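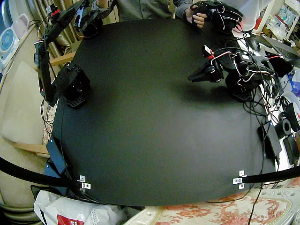
一张黑桌面怎么用:访Puspita Osman

Puspita Osman在Surwood管工作间的布置,桌子、架子、插座的位置、线从哪边走,都归她。我们约在十二月的一个上午见面,原本想谈的是整间屋子的收纳,结果大半时间都在谈那张哑光黑的大桌面。

她说这张桌面是她来了以后换的。原先用的是浅色的台子,反光厉害,下午太阳一斜,站在桌边的人总要侧着头看东西。“换黑的之前大家有点意见,觉得屋子会显得暗。我说先试一个月,不行再换回来。后来就没有人提了。”

选黑色的时候,她比较过亮面和哑光。亮面好擦,一块湿布过去就干净,可是灯管的影子会整条映在上面。哑光的不映灯,影子落上去也是软的,缺点是容易留手印。“手上有一点油,按上去就是一块,斜着看特别清楚。我宁可多擦几遍。”

擦桌子的办法

Osman对擦桌子有一套固定做法,写在一张纸上,给新来的人看。先用软毛刷把灰和碎屑往一个方向扫,扫到桌边用簸箕接住,不许用嘴吹。然后用拧得很干的布擦,擦完再用一块干布走一遍。洗洁精可以用,只能滴一两滴在水里。含酒精的湿巾她不让用,有人用过,在旧的那块板上擦出一片发白的印子,后来怎么弄都去不掉。

“白印子比脏还难看。脏可以擦,那个擦不了。”

黑桌面上最显眼的是灰。浅色的台子几天不擦看不出来,黑的隔一夜就有一层。她起初每天早上擦,后来改成下班前扫一次,早上开工前擦一次。我问她麻不麻烦,她想了一下,说两次加起来也就几分钟,麻烦的是要有人记得做。纸上现在有一栏签名,谁做了谁签。

还有一件事是拖拽。哑光面怕硬东西在上面拖,放东西要提起来放,挪东西也要提起来挪。底下有螺丝头的东西,她会先垫一块毛毡。Surwood的人嫌毛毡会跑,她就买了带背胶的那种,从Goltska订的,剪成小块贴上去。背胶在夏天会发软,往外渗一点,她说这个牌子算好的了,换下来以后桌上剩的胶用指头就能搓掉。

高度和站位

桌子的高度改过两次。第一次按坐着用来定,后来发现用这张桌子的人多半是站着的,于是加高,又加得太高,个子矮一点的人要抬着肩膀。现在定在81厘米。她承认这对谁都不算最合适。

“高个子说低,矮个子说高,那大概就差不多了。真要每个人都舒服,得买升降的,那么大一块板,升降架不便宜。”

她手上有一份报价,Ginting给的,光架子就要1,357英镑,不含运费和安装。她把报价夹在文件夹里,说等明年的预算下来再看。

人站在桌子后侧,这一边是她特意留出来的。
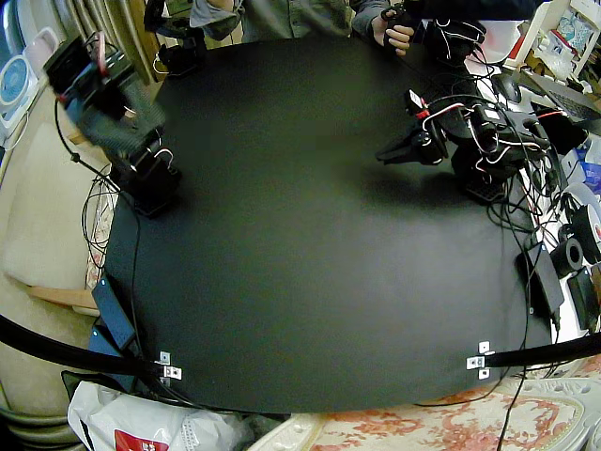

她的要求是桌后面的过道里不放椅子,也不放纸箱。快递来了先堆在门口,拆完把箱子压平拿走,再把里面的东西搬进来。以前箱子就搁在过道里,人往后退一步会碰到,有一回Eleri Bowen退的时候踩进一只半开的箱子,人没摔,箱子里的一包垫片撒了一地,捡到吃午饭才捡完。

Bowen那天上午也在,听到这里补了一句:“后来用磁铁又吸出来一些,在暖气片底下。”

Osman说过道的宽度她没有正式的标准,她的办法是自己抱着一个大纸箱走一趟,胳膊肘不蹭到东西就行。

线

谈到线,她的话多了起来。她认为一张桌子乱不乱,七成看线。她把线分成常年插着的和当天用当天收的两类。常年插着的顺着桌边往下走,能束的束起来,束的时候留一点松量。她见过有人把线扎得笔直,看着很整齐,桌上的东西一动就绷住了,插头松了半天查不出毛病。

“我现在对线的要求不高。垂在桌边可以,绕几圈也可以,别横在人脚底下。”

扎带她用可以反复拆的粘扣带,一次性的塑料扎带剪断以后留一个尖头,划手,也划桌面。标签贴在两头,写的是线通到哪里。她试过用颜色区分,坚持了三个月,颜色不够用了,大家也记不住哪个是哪个,又改回写字。写字用的是Elunum的标签纸,她说没有什么特别的理由,当时柜子里有两卷,用完了就接着买同一种。

电脑桌和架子

大桌子旁边另有一块放电脑的地方,笔记本和鼠标都在那里,再过去是白色的架子,放零碎东西和纸。我说这一块看起来比大桌子乱得多,Osman没有反驳。

她的说法是,一间屋子总要有个地方让人随手放东西,零钱、便条、用了一半的胶带,硬要它们各归各位,大家就会放到大桌子上去。“我跟他们讲好了,要堆就堆在那边。那边我一个月收一次。”

收的时候她会拿一个空盒子,把架子上认不出来的东西全放进去,盒子摆在电脑旁边,谁认得谁拿走。过了一个月还没有人认的,拆包装的丢掉,没拆的留下。纸张另外处理,有日期的按日期夹好,没有日期的问一圈,问不到就进碎纸机。她碎错过一次,是Bowen画的一张草图,画在送货单的背面。Bowen说那张图本来也要重画。

架子选白色,她说是因为便宜,黑色的同款要等货。后来觉得白的也有好处,小东西放在上面看得见。黑色的小零件掉在黑桌面上就很难找,得把灯压低了斜着照。她在桌子附近备了一只手电筒,绳子系在架子的立柱上,绳子是后来加的,前面那只被人拿走以后一直没有还回来。

如果重来

我问她,要是重新布置一遍,会改哪里。她先说的是插座。现在的插座都在墙的一侧,线只好多绕一段,装修的时候没想到,再开墙又不值得。其次是灯。她想在大桌子上方加一组可以调亮度的灯,现在阴天和晴天差别太大,黑桌面吃光,阴天的下午四点以后就得开头顶全部的灯。

桌面她不打算换。有几处磨得发亮了,都在靠近人的手边,她用手摸给我看,说这个程度还可以再用很久。真到了要换的时候,她会再买哑光黑的,边角想请人磨圆一点,现在的角撞到腰上很疼。

“你要是想弄一张差不多的,先拿一小块样板回去,放在你那间屋子里,早上看一次,晚上看一次,再拿手去按几下。”她说,“看能不能忍那个手印。能忍就买。”

我走的时候她正在找那支签字用的笔,早上擦桌子的那一栏还没有签。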